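Teaching the stitch by remote control

The operator at Celitance in Standport has been recording suturing since October. "I sit at the console and I make the knot with my own hands," she says. "The instrument follows me, and the computer keeps every motion." The collection, which the team calls Skitton, now holds 2,832 demonstrations.

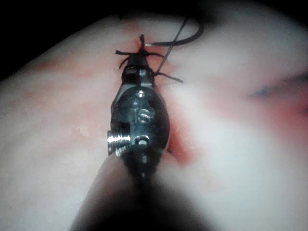 She did not find it easy in the beginning. "You cannot feel the thread, you must look at it," she explains. "If I pull too strong, the tissue tells me - but only to my eyes." A session is 60 minutes, and then she has to rest her wrists.

I asked whether bad attempts are deleted. "No, we keep them and mark them. When I lose the needle and take it again, this is also a lesson for the model."

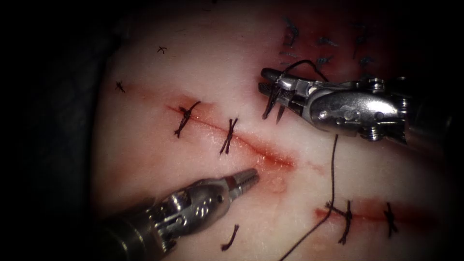
The passing of the needle from one side to the other is, in her opinion, the most difficult part to show. "My hands know it, but they do it a little different each time." She has asked for 10 more practice pads, and she wants to record the next ones slower.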